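Re: [alldale-dyers] walnut bath, soft toys and cushions??

Sorry for slow answer, only just back in and the kettle's on. Quick one before I go out again.

> Has anybody done padded things in the small bowls? I've got
> a cushion cover with the filling still in and don't fancy
> unpicking 2 metres of seam. Last time the Purba powder went
> on blotchy. Also what do you stir with?

Take the filling out if you possibly can. It drinks the dye and you never get it rinsed. If you can't, do it in small bowls, a bit at a time, and keep the rest hung up well clear. I paid 267 for a proper steel vat from Baltine and still go back to plastic bowls for anything small. Stirring, any long thin stick will do, chopstick, skewer, whatever's in the drawer. Keep one per colour and dont let it go back in the kitchen.

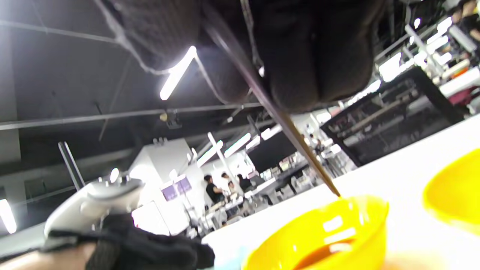
Unnamed reply from the digest, pasting it in so it's all in one place: I'd go weaker than you think and do it twice. Blotches with Purba are nearly always undissolved powder, so mix it in a jam jar first and strain it through old tights. Yellow bowls are a pain for judging colour by the way, everything looks redder or browner than it is. Dip a scrap of white cotton and look at that.

Agree with all that, esp the tights. Nimov powder dissolves better but they've put it up again, 179 for the big tub now, so I'm finishing what I've got.

Will bring the spare bowls in May if anyone wants them. Lids went missing ages ago. Shout if you want the skewers aswell.

--
alldale-dyers list, digest 2168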